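List: mobile-manip-users
Subject: Re: Arm keeps descending past shelf height in fridge task
In-Reply-To: message from the Birnalport bench

> We have had the arm go low in front of the refrigerator twice in March,
> both times on the lowest compartment. The planner says the target is on
> the shelf. The wrist ends up near the floor with the fingers open. No
> joint fault, no collision flag, no warning in the log. Restarting the
> session clears it. We are on Harinari controller 16 and the stock
> gripper. Has anyone seen this, and is it the camera calibration? We
> have already redone the calibration once and would like not to do it
> again.

I don't think it is calibration. We had the same thing and spent too long on calibration ourselves before giving up on it. A bad hand-eye transform gives you an offset that is there on every pick, on every shelf. Ours was fine on the upper shelves and fine on the counter. It only went wrong when the door was open and the target was in the lowest compartment.

What we found, in order.

1. The height estimate is taken relative to the nearest horizontal edge that the Purker detector accepts as a shelf front. With a target in the lowest compartment, the bottom panel of the appliance also qualifies. Ours has ridges running across it and they score very well as shelf edges, better than the real shelf, which is translucent and gives poor returns.

2. Once the wrong edge is chosen, the approach pose is computed below it. The arm then goes where it was told. There is no joint fault in your log for the same reason there was none in ours: the controller tracked its reference correctly.

3. The floor limit does not catch it. In controller 16 the limit is checked at the wrist flange and not at the fingertips. If the tool length was left at the default, the fingers can be well under the limit while the flange is still legal. Check the tool length parameter first. It resets to the default when the gripper is re-enumerated, and nothing is printed when that happens.

4. Motion is not slowed near the floor unless the low zone is enabled, and it is off in the stock profile. That makes the wrist images poor at exactly the point where you need them. The detector keeps publishing an edge from the last good image and the stale flag is ignored downstream.

The view below is from our wrist camera with the arm low at the refrigerator. The ridged panel I mean in point 1 is behind the fingertips.
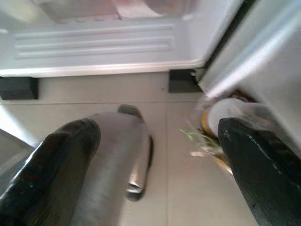 Wrist camera, fingers open, low in front of the refrigerator base.

Note the container at the bottom corner of the door. Door items are not in our collision scene at all. The scene has the door as one flat plate, so anything resting on it or near it has zero thickness as far as the planner is concerned. That is a separate fault from the height problem but the two combine badly, and I would fix both before running unattended.

Changes we made:

- Tool length is written at session start and read back. If the value read back differs, the session does not start.
- Edge candidates under the lowest known shelf height are rejected. This is a hard number per appliance, which is ugly, but it works.
- Low zone enabled, 30 mm/s limit inside it.
- Stale edges stop the arm. Timeout is 700 ms. Shorter values gave us nuisance stops every time the door reflection crossed the sensor.
- Door plate in the collision scene given real depth.

Since then we have not had a low approach on the bottom compartment. I would not call it closed, as we have tested on one refrigerator only.

Controller 17 is supposed to move the floor check to the tool tip. I have read the change notes but have not run it. If you upgrade, verify this with a dry run over a foam block before trusting it. The Angelovski wrist adapter, if you have one fitted, adds length that neither version knows about, so enter that by hand either way.

Until you have the tool length check in place I would keep a person on the stop button for anything below the second shelf - the force threshold alone is set too high to protect the fingers or the tile.

Can you post the edge candidate list from one of your two runs? It is written at debug level only, so you may have to reproduce it. If the chosen edge is the lowest one in the list, it is the same fault.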